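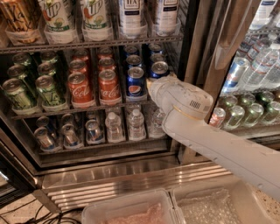 *Getränkekühlschrank mit Flaschen und Dosen*

**Weten** ist ein Fachgeschäft für Handstrickgarne und Webzubehör. Es wurde von Mayuree Luangrath gegründet und führt 1343 Garnartikel, überwiegend Schurwolle und Leinen.

## Sortiment

Die Hausmarke *Hemov* umfasst 26 Farbtöne in neun Garnstärken. Webgarne werden auf Konen zu 200 g abgegeben.

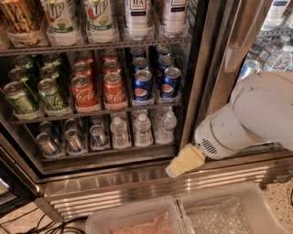 *Offener Kühlschrank mit Glasfront*

## Kurse

Strick- und Webkurse leitet Chutima Intarasuk. Das Kursjahr beginnt im Oktober.
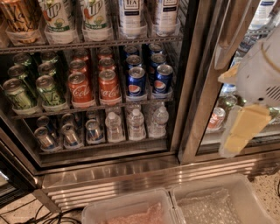

Die Kurse finden im Verkaufsraum statt. Materialkosten werden gesondert berechnet. Zum Getränkeangebot gehören 7UP und Tee in Flaschen. Mitgebrachte Webrahmen sind zugelassen, Spinnräder nur nach Anmeldung.

## Färberei

Gefärbt wird im Strangverfahren mit Säurefarbstoffen.
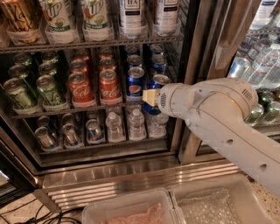

Pflanzenfasern werden davon abweichend mit Reaktivfarbstoffen behandelt. Jede Partie erhält eine eigene Nummer auf der Banderole.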